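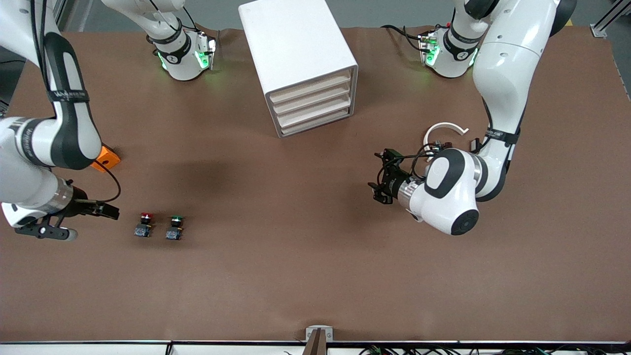 5 min read

Equipment plan for the second bench: where we are

Jun 3, 2019

The budget request for the second two-arm bench goes in at the end of this month. Several people in the Bradetley office have asked what is in it, what was taken out and why the total moved since the draft in December. This item goes through it line by line. If your group expects to use the bench, please read the part on hours near the bottom, as we need numbers from you.

What we have now

The first bench has been in use at the Nundley site since last year. It has two white arms working from opposite sides of the table, each with a black gripper, over a brown work surface. The tasks are small ones: switches with red and green caps, a four-drawer cabinet, other parts of that size. Most of the requests we get are for sorting, placing and opening or closing things, and the arms suit that.

The bench logged 1263 hours of booked time in its first year. Of those, 463 were setup and changeover, meaning the bench was reserved but the arms were not doing the work the group had come for. That figure is the main reason for the request. A second bench would let one group set up while another runs.

The arms

The arms are the largest line and the one with the least room in it. We had quotes from two suppliers, Kulport and Joly. Kulport was lower on the arms alone. Joly was higher but included the mounting hardware, one year of service visits and a spare set of joint covers. Once those were added to the Kulport quote the two came out close to each other.

We are recommending Joly. Service on the first bench was bought visit by visit, and the bills came in at bad times of the year. A fixed amount is easier to plan around. The Joly quote is good until the end of the quarter, and we have asked for an extension in writing in case approval runs late.

Buying only one arm was looked at. Part of the work could be done that way, but anything where one side holds and the other side moves would still have to go on the first bench. The groups that book the most time all do work of that kind, so a single arm would not take much off the schedule.

Grippers

The draft had one pair of grippers. The current plan has 2 pairs, plus fingertips. Fingertips wear faster than we had assumed and they were bought last year out of general supplies, a few at a time, with shipping paid on each order. We have moved them to their own line and will buy 100 at once. That should last past the next budget year, and anything left over fits the first bench as well.

We are staying with parallel grippers. There was some interest in a suction option. It has been left out for now and can be added later without changing the wrist mount.

Table, rails and frame

This line went down. The draft assumed a finished table from a catalog. The shop at Nundley can cut and assemble the frame from stock aluminum and we only pay for material and shop time. Shop time is charged at the internal rate. They have asked for drawings four weeks ahead, so the drawings need to be final before the purchase order goes out, even though the arms will take much longer to arrive.

Work surface covering is a small cost, but please budget for it. It is treated as a supply item and will be replaced as needed. Groups that use liquids, tape or glue on the bench will be charged for the replacement.

Cabling

Cabling was not in the draft at all. It was paid for out of repairs the first time, and it came to more than anyone had planned. The new request has a line for cable, connectors, strain relief and guide rings on the arms, and a second line for under-table trays. The trays will be ordered for both benches – the first one never got them and it is cheaper to order together.

Task items

Switches, storage boxes, drawers, bins and similar items are not in the request. Each group buys its own. We get asked about this often. A push-button switch costs very little, but groups tend to want several of everything, and last year the shared shelf filled up with things that had been used once. If your items need to stay at the bench between bookings, label them with the group name and keep them to one bin.

The exception is anything that has to be bolted down. Fixtures that attach to the frame or the table rail go through the shop, and the first fixture for each group is covered.

Floor space and power

The second bench will go next to the first. Facilities has checked the floor and the circuit. The circuit is fine for two benches but not for three, and a third would mean new electrical work. We have put a note in the request saying so, with no cost attached, to keep it from being a surprise later.

What we need from you

Each group that plans to book time should send its expected hours for the coming year, split into setup and running time if you can. An estimate is fine. Please also say whether you need both arms for all of it, and list any fixtures you will want from the shop.

Send these to the equipment desk by the middle of the month. Groups that do not send hours can still book, but will be scheduled after those that did. If the request is approved as written, the arms should be delivered in December and the bench opened for booking once the acceptance checks are done.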